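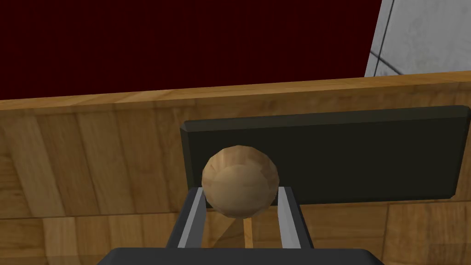 Thoa Khúc wrote that the first thing she wanted from any simulated cabinet task was a clear rule for what counts as a grasp, and that the Drorner suite was the first she had used where the rule was written down before the results.

Drorner Cabinet Manipulation Suite
Supplied by Salameh

Product overview

Drorner is a simulated test environment for research on parallel-jaw grasping of small household fittings. It accompanies the Rorkholm method, in which a policy is trained on wrist-view images alone and is given no model of the furniture. The suite contains 13 cabinet layouts, each with its own handle plate, knob and surface texture. Wood textures are kept deliberately busy, so that a policy cannot find the knob by colour contrast with a plain panel.

Each trial is divided into approach, alignment, closure and pull. These stages are scored separately, and a trial that fails at closure still contributes to the approach and alignment figures.
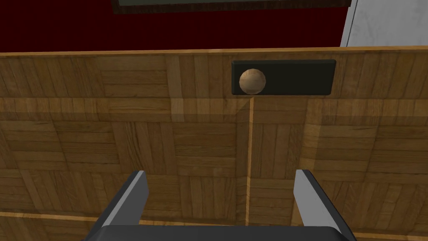
Wrist view, open fingers, knob on dark handle plate.

Reported results

The Rorkholm policy was evaluated over 700 trials. Of these, 49 ended without a completed grasp. Most of the failures were recorded during alignment, where the fingers stopped short of the knob or closed to one side of it. Results for the pull stage are given in the technical note, revised in October.

Contents of the licence

Cabinet layouts and texture set
Scoring scripts for all four stages
Trained Rorkholm policy weights
Technical note (PDF)

Compatibility

The suite runs under the Clovby simulator. Users of earlier Clovby releases should convert their scene files before installation.

Availability

Single-site and departmental licences are available to universities and research institutes. Requests for quotations should state the number of workstations required.

Page last updated: 21 November 2023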